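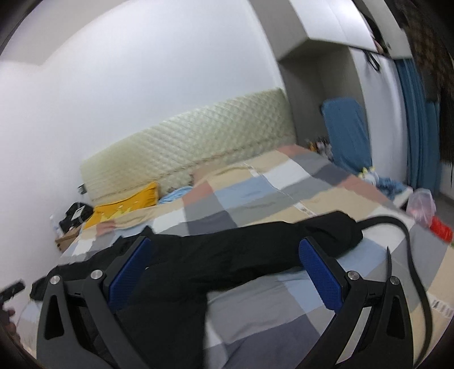
## 4. Collecting the Demonstrations

### 4.1 Why we left the lab

Our first try at a clothing dataset was recorded on a lab table with a plain gray top, and the policy we trained on it was very good at plain gray tables. Give it a bed and it got lost. So for the Draltau set we went to people's homes and worked on whatever bed was already there, with whatever bedding was on it. We asked our hosts not to make things neat for us, and most of them tidied up anyway.

Two collectors went to each home. We used the Guvard hand-held gripper throughout, with the wide-angle camera fixed to the tool so that the view during collection stays close to the view the arm gets later on. A normal session was a morning and a bit of the afternoon, with a long break in the middle (your forearm will tell you when). Most of the homes were visited in July, and I can report that folding heavy jackets in July is a great way to find out who on your team is patient.

### 4.2 What counts as one example

We argued about this more than anything else in the project. In the end, one example is one garment going from a loose start to a finish the collector is happy with. It begins when the collector says "go" and it ends when the tool is lifted clear of the cloth. Missed grabs stay in. If you reach for a sleeve, come up with nothing and try again, that's all one example, and I think those are some of the most useful ones we have – the arm misses a lot too, and it needs to have seen somebody recover.

What we did throw out was anything where the collector used a bare hand to help. It's very tempting! You have a perfectly good hand right there and the collar is flipped the wrong way. We tossed the whole recording every time, even when the touch lasted a blink, after an early version of the policy learned to hover next to the cloth as if it were waiting for help to show up.

After cleaning, we ended up with 3000 examples, and 364 of them are outerwear. I'd have liked a bigger share of jackets, but they're slow. A T-shirt is over before you've thought about it, while a padded jacket pushes back, slides, and opens up again as soon as you let go of it.

### 4.3 Dark clothes on busy bedding

Black garments gave us the most trouble, and we went looking for more of them on purpose. The folds are hard to make out, so the policy has to lean on small hints such as a crease that catches the light or the line of a zipper. Figure 2 is a good case of this. The far part of the jacket is bunched up and the near part lies much flatter, and a person sorts that out right away. Our first depth-free model treated the whole thing as one dark blob and aimed for the middle of it. 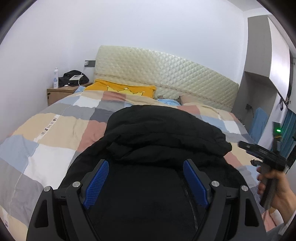

**Figure 2.** View from the hand-held gripper over a black padded jacket on a patchwork-patterned quilt. The fingers are open, with nothing between the blue pads; a second gripper device is held at right.

The bedding matters as well. Large blocks of color have strong straight edges, and an early model liked those edges more than it liked the clothes. It would go for the border between a white block and a blue one with total confidence. We had two ways of dealing with this. One was simply to record more on patterned bedding, and the other was to mask the bedding in training and swap in other patterns. The first helped a lot more than the second, which annoyed me a little, as I'd spent weeks on the masking code.

### 4.4 Checking and labeling

Each recording was watched once at double speed by somebody who hadn't made it. They marked the garment type, the start state (flat, bunched or inside out) and the times of the first and last grab. We did this in Jaunzems, our labeling tool, and the marks were then matched to the gripper width signal. When the two disagreed by more than a few video frames, the recording went back for a second look. Nearly all of those turned out to be slow closes on thick cloth, where it's hard to say when a grab has really started – we now go by the width signal for these.

The Polov training code reads the labeled files directly. Section 5 covers how we split them by home, so that no bed shows up in both training and testing.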